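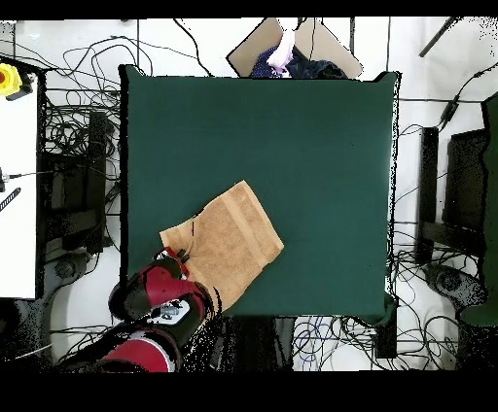

Section 4. Folding small towels

Applies to: Gulgate folding table, square top, and Tulix hand and guest towels
Revised 29 Apr 2024

4.1 Before you start

Read Section 2 (fitting the top) first. The top should be level and should not move when you lean on it.

1. Wipe the folding surface with a dry cloth. Do not use polish or spray starch.
2. Check that the towel is fully dry. A damp towel will fold, but the crease drops out on the shelf.
3. Shake the towel once, holding it by one short side.
4. Trim any pulled loops with scissors. Do not pull them.

Note: Towels heavier than 500 grams should be folded on the large top. See Section 6.

4.2 Laying the towel out

1. Put the towel on the table with the care label underneath.
2. Smooth it from the middle to the corners with the flat of your hand.
3. Find the woven band. On Tulix towels the band is the guide for every fold that follows.
4. Turn the towel until its long sides run parallel with the side edges of the table.
5. Leave a clear margin of 125 mm between the towel and the edge nearest to you.

Caution: Do not drag the towel by one corner to straighten it. This stretches the hem on lighter towels. Lift it by two corners and set it down again.
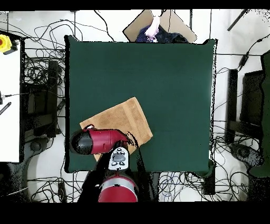 Squaring up takes longer than the folding and is the step most often skipped. A towel that starts crooked will show uneven edges after the second fold, and pressing will not correct it. Use the border of the table as your straight line. Where the towel lies flat but at an angle, with its edges running diagonally across the green, as the tan one does, it needs turning before you go on. Turn the whole towel and smooth it again from the middle.

4.3 Making the folds

1. Bring one long side over to meet the other. Match the corners first, then the edge between them.
2. Press along the fold with the side of your hand.
3. Bring the short side with the band over to the opposite short side.
4. Press again and check that no hem is showing on the folded side.
5. For narrow shelves, fold once more in the same direction.

If the layers slide, open the towel back to step 1. Do not tuck loose edges inside.

Note: The Szewczyk shelf insert takes towels folded as far as step 4. The Dernance basket needs step 5 as well.

4.4 If the towel bunches up

1. Let go of the towel completely.
2. Open out all layers.
3. Lift by the two corners nearest the band and lay it down again.
4. Repeat 4.2 from step 2.
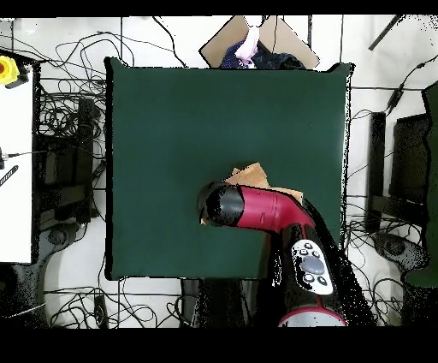 One reader of the March edition wrote to say that she gets a flatter result by folding the short sides first, and that her guest towels no longer slip off the pile. This order is acceptable for guest towels. On hand towels it puts the band on the inside and makes the fold thicker at one end.

4.5 Stacking

Place each towel with the folded edge facing out. Keep to one size per pile, and put newly washed towels at the bottom.

Continue with Section 5, Face cloths and bath mats.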